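Chapter 6

Setting Up a Small Arm Cell, and Keeping It Set Up

Most setup guides for tabletop arms end at the point where the arm first picks something up. The vendor's engineer shakes hands, somebody takes a phone video, and the cell is declared ready. I have never found that moment very convincing. A cell that works at ten in the morning with the person who built it standing beside it has passed one test, and an easy one.

This chapter follows a single cell at the Motden teaching lab, from bare table to regular use. It was put together by Violeta Paredes and later handed to Benjamín Bravo, who had to keep it running without her. The handover is the interesting part. Paredes knew which bolt had been swapped and how far the cable could swing before it pulled. Almost none of this was on paper. By July, Bravo had a notebook full of faults and no baseline to compare them with.

His log covers 3,493 pick attempts. The lab's first report boiled these down to one success rate, which the reader is invited to ignore. A rate tells you nothing about whether the failures came from the arm, the fingers, the table or the person who set the objects out. When Bravo went back through the log, the failures came in bunches, and the bunches began after somebody had touched the cell: moved an appliance, tightened a finger, rerouted a cable. The control software, which had taken most of the blame, had not changed at all.

We will therefore spend more time on dull things than is usual. Section 6.1 deals with fixing the base and proving that it is fixed. Section 6.2 covers the cable, and why "it looks fine at rest" is a poor inspection. Section 6.3 takes up the fingers, and Section 6.4 the layout of the table, including the tall items an arm has to work beside.

Keep both views of the table in mind as you read, the one from overhead and the one from the wrist.
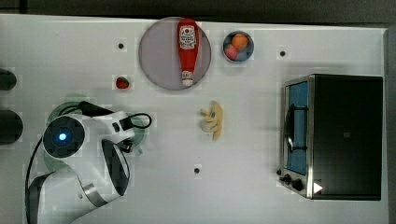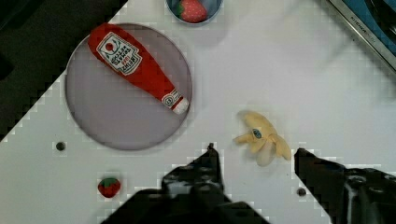 Paredes and Bravo still disagree about how often a cell like this should be checked. Her rule was every 50 picks, with a short run to two marked points on the table and a look at the fingers afterward. He thinks a fixed count is a comfort more than a safeguard, and that the check belongs after every change, however small. I lean toward Bravo, with one reservation — people are bad at noticing that they have changed something.

Before going on to Section 6.1, write down everything you would need to know to rebuild a cell you have used, without asking the person who built it. Put the list away. You will need it again at the end of the chapter, and it will probably be too short.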